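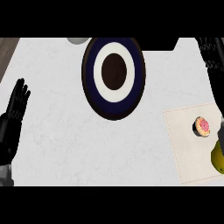

*Figure 6.1. A round plate on a pale tabletop with faint grey veining (computer drawing).*

# Chapter 6: Stone in the Home

Stone is one of the oldest materials which people brought into their houses, and it is still one of the least understood by those who buy it. In this chapter we study the stones used for kitchens, floors and window sills. We begin with marble, as it is the best known by name.

Marble starts its life as limestone. Deep in the ground, heat and pressure change the small grains into larger crystals that hold tightly together. If the limestone was very pure, the marble is white. Clay, iron or carbon in the first rock give the grey, green or yellow lines that we call veins.

The main mineral in marble is calcite, and from this follow most of its weak points. Calcite has hardness 3 on the Mohs scale, so a steel knife can scratch it easily. It also reacts with acids. A drop of lemon juice or vinegar leaves a dull mark, known as an *etch*, and this mark can't be washed away. The surface must be polished again.

Granite behaves in a different way, as we will see in section 4. The Indum quarry, which we use as our case study, sells both stones, and in one year it cut 1,355 slabs. Of these, 178 were returned by customers, most of them for etching on marble.

Before you read further, look at the stone surfaces in your school or home. Write down where each one is used and what may fall or be spilled on it. You will need this list for the first exercise.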